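Newsletter Sommer - Benefizlauf und was sonst noch war

Liebe Leute, schnell noch vor den Ferien, der Newsletter sollte eigentlich schon letzte Woche raus. Ging nicht. Jetzt aber.

28. Juni 2020

Erstmal das Wichtigste: Der Lauf hat stattgefunden! Anders als geplant, klar, keine gemeinsame Startlinie, kein Zelt, keine Siegerehrung auf der Wiese in Trunthorpe. Jeder für sich, mit Uhr oder Handy, Strecke frei wählbar, Zeiten per Mail. Und trotzdem sind am Ende nearly - Quatsch, auf Deutsch - fast 3000 Euro für die Kinderstation in Tellovside zusammengekommen. Damit hat im April bei uns keiner gerechnet, ich am wenigsten. Danke!!

Wie sich das Geld zusammensetzt: zum größten Teil Startgelder und Kilometerpatenschaften. Dazu 435 Euro aus der Trikotversteigerung. 800 Euro kamen von der Firma Climora, die schon beim letzten Mal dabei war und diesmal ohne lange Diskussion wieder überwiesen hat. Der Rest sind Einzelspenden, manche mit Namen, manche nur mit "weiter so" im Verwendungszweck. Spendenquittungen gehen im Juli raus, bitte noch Adressen schicken, von einigen fehlt uns die Hausnummer.

Ezequiel Herrero ist wieder die lange Runde gelaufen, 30 Kilometer am Kanal entlang, zurück über Manzano, bei der Hitze. Früher hat er für den Verein die Mittelstrecken gemacht, ein paar Vereinsrekorde stehen immer noch in der Liste. "Auf der Bahn war es kürzer", hat er mir hinterher am Telefon gesagt, dann musste er sich hinlegen. Seine Patenschaften allein haben einen ordentlichen Batzen gebracht. Sein altes Trikot aus der Staffelzeit hat er auch noch hergegeben, gewaschen, wie er betont.

Zur Versteigerung. Lief per Mail, war etwas chaotisch, zwei Gebote sind im Spamordner gelandet und kamen erst nach Schluss ans Licht. Haben mit beiden gesprochen, alles geklärt, niemand böse. Nächstes Mal machen wir das mit einem richtigen Formular. Wer sich mit sowas auskennt: bitte melden. Die Trikots sind verschickt, das grüne mit dem Riss am Ärmel wird noch abgeholt.

Was passiert mit dem Geld? Die Station möchte den Aufenthaltsraum neu einrichten, mehr Sitzgelegenheiten für Eltern, Spiele, Bücher, und ein Ergometer in Kindergröße, damit auch Bewegung möglich ist, wenn man nicht raus darf. Das Ergometer ist der teure Posten, da warten wir noch auf das zweite Angebot. Besuch geht im Moment leider nicht, die Übergabe machen wir also per Überweisung und ohne großen Scheck. Holen wir nach.

Zeiten und Ergebnisliste: kommt auf die Webseite, sobald ich alle Mails durch habe. Es gibt keine Wertung, ich sag es nochmal, weil schon wieder Fragen kamen. Wer will, kann seine Zeit streichen lassen, kurze Nachricht reicht. Und bitte keine Bildschirmfotos mehr, auf denen die Uhr halb verdeckt ist, ich kann das nicht raten.

Training: Bahn ist unter Auflagen wieder offen, kleine Gruppen, Umkleiden bleiben zu. Kommt umgezogen, bringt eigenes Wasser mit. Die Jugend trainiert vor den Erwachsenen, dazwischen eine Pause, damit sich am Tor nicht alles staut. Speerwurf erstmal nicht, da fehlt noch die Freigabe für die Wiese hinterm Kugelring. Schlüssel fürs Gerätehaus bitte nach dem Training zurück an den Haken und nicht in die Sporttasche, ist diesen Monat schon zweimal passiert.

Ausblick: Im Oktober wollen wir den Herbstlauf machen, wenn es irgendwie erlaubt ist, dann hoffentlich wieder mit echtem Start und mit Kuchen. Plan B ist dieselbe Form wie jetzt. Vorschläge für den Spendenzweck nehmen wir bis Ende August an, formlos per Mail. Auch wer Strecken kennt, die nicht jedes Mal durch die Baustelle an der Brücke führen, darf sich gern melden, die bleibt uns nämlich noch länger erhalten.

Vereinsbeiträge fürs zweite Halbjahr werden Mitte Juli abgebucht. Neue Kontonummer? Dann bitte jetzt bescheid geben, Rücklastschriften kosten uns jedes Mal Geld.
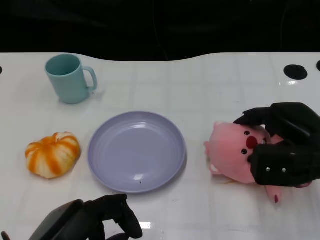
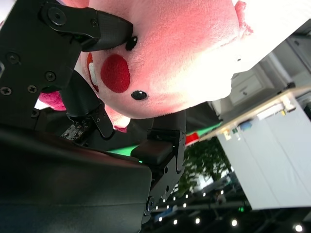

Oben: Becher und kleiner Spielzeugkürbis. Unten: das rosa Plüschtier, kopfüber.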